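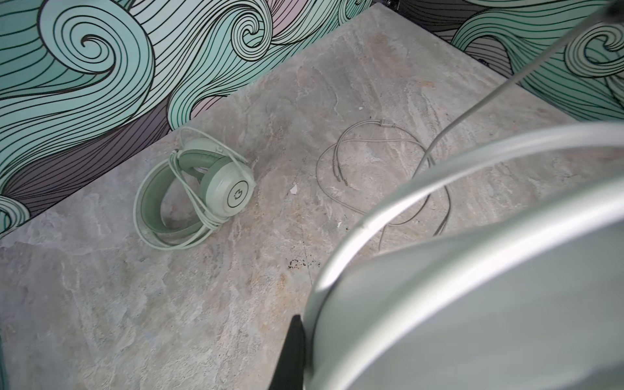
Second Morning: A 12-Session Group Course for Life After Prison

Written by Malcolm Bellamy with Siiri Vanags
Published by Flasberg
Format: leader guide, participant workbook, audio sessions

Malcolm spent eight years inside, and he started writing this course in his second month home, when he couldn't sleep and didn't know who to call. You can hear it on every page. The sessions talk plainly about shame, family, money, old friends and the long wait for a first paycheck, and they leave plenty of room for people to just talk!

Each session runs on one story, one short Bible reading and a handful of questions. Groups at Jimham have used it with men and women three days out and with people who have been home for years — both kept coming back.

We especially love session 3, "The Phone Call," on getting back in touch with your kids. Siiri wrote the letter exercise in it, and it's a wonderful piece of work (bring tissues).

What you get
Leader guide, spiral bound, with notes for every session
Participant workbook with wide lines for writing
Audio of all the stories, read by Witold Kubiak
A prayer card for each week

Good to know
Best with groups of up to 20. Leaders don't need any training, though it helps if one of them has done time. Workbooks can be reordered singly or in packs of 8. The audio is a download, and the code is printed inside the back cover of the leader guide.

Large-print workbooks are on the way in January. To get on the list, write to Zane Paju at the Flasberg order desk.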